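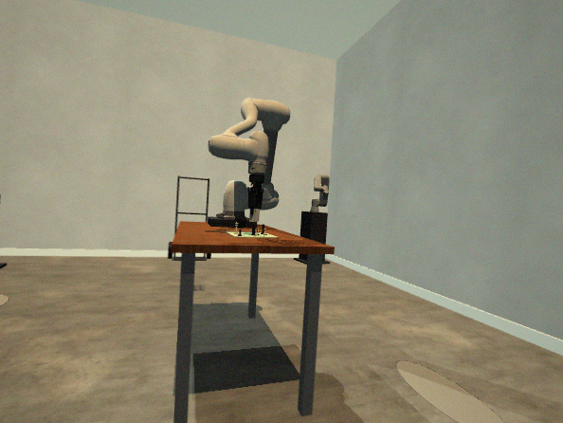

Dirnden tabletop cell, chess scene. Version 3 of the pack, the one we ran at the Varkine open day in Plovberg. It's a full simulated room with a white arm on a wood-look table, a black gripper, a small board and pieces to move. No hardware needed to try it. Most people walk up and ask whether it plays chess. It doesn't, it moves chess pieces, and a tall one in the middle of the board with the gripper pointing straight down over it is pretty much the whole job right there. Shorter neighbors make it harder. Tall ones on both sides make it a lot harder.

Item no. 101. Download only. In stock (obviously).

What you get

The room scene, with table, board and pieces
Main arm, mounted on its base plate and ready to drive
Second smaller arm on a pedestal, off by default
Crates, blue frame and rack as fixed obstacles, can be hidden
Start layouts for the pieces, 2,000 of them, all checked for reach
Camera presets, low and high
Sample script that runs one pick and one place, then stops

What you don't get: a chess engine. Bring your own, the script takes plain square names (e2, e4 and so on).
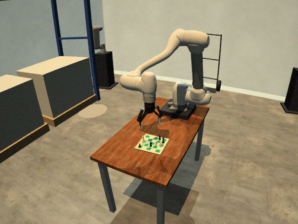

Wróbel

Notes from the open day, for those who couldnt make it. Doors at 10, first run shortly after. We put it on the big screen by the coffee and let visitors type in a square. Better idea than last March, when we ran it on a loop and people watched one pass and wandered off.

Typing in a square works. Kids typed in squares with nothing on them, which is a fair test. The script answers "empty" and stays where it is. One visitor wanted it to go down anyway so he could see the fingers close. Set the flag skip_check to on and it will. Please turn it off again after.

Questions we got more than once:

Can I change the gripper? Yes. Swap it in the settings file, reload the scene. Tool length is read from the gripper file so you don't have to touch the arm.

Can I use my own pieces? Yes, if they stand up by themselves. Check the weight. A visitor loaded a set with the weight left at zero and the first touch sent a bishop across the room. Got a round of applause, that one.

Does it run on a laptop? Ours did, all day, shadows on. If yours struggles turn the shadows down first, they cost more than the arm does.

Approach path is the part worth fiddling with. Stock setting comes in high, stops, then goes straight down. Slow but it leaves the other pieces alone.
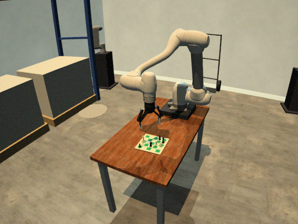 You can shorten the stop or take it out completely, and on a thin board late in a game that's fine. On a full opening setup we wouldn't. We tried it in the afternoon with no stop and lost two pawns and a knight in one pass, in front of a full room. Put it back in after that. The setting is called hover_time if you want to go looking, same file as the gripper.

Lifting height is separate. Leave it above your tallest piece plus a bit. Sounds obvious, we still forgot it once when switching sets.

Fixes since the last version

Pieces no longer sink into the board on reload
Pedestal arm keeps its folded pose when switched off
Floor texture swapped, the old one flickered on some screens
Reset now puts the peices back on the same squares, not just near them

Known problems

Low camera plus a shallow angle makes the board squares hard to read. Use the high preset if you're working from images.
Hiding the crates doesn't hide their shadows until you reload.
Two pieces on touching squares, with the taller one nearest the arm: the planner sometimes gives up. Turn the gripper a quarter and run again. Proper fix is on the list. 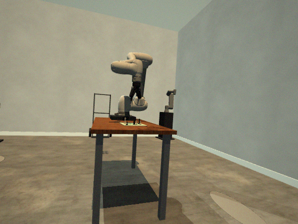
Dirnden chess scene, main arm over the far side of the table, pedestal arm in the corner.

License is per site, not per seat. Schools ask us for a quote, there is a lower price and it isn't on this page. Updates are free inside version 3. Layouts you make yourself are yours, and if you send us a good nasty one we may add it to the pack (say so if you don't want that).

Open day price holds until 25/12/2020, use the code on the handout. Lost the handout? Write to the shop desk, put Dirnden in the subject line and say which run you saw.

Related: Dirnden empty room, Dirnden extra pedestals, Varkine gripper files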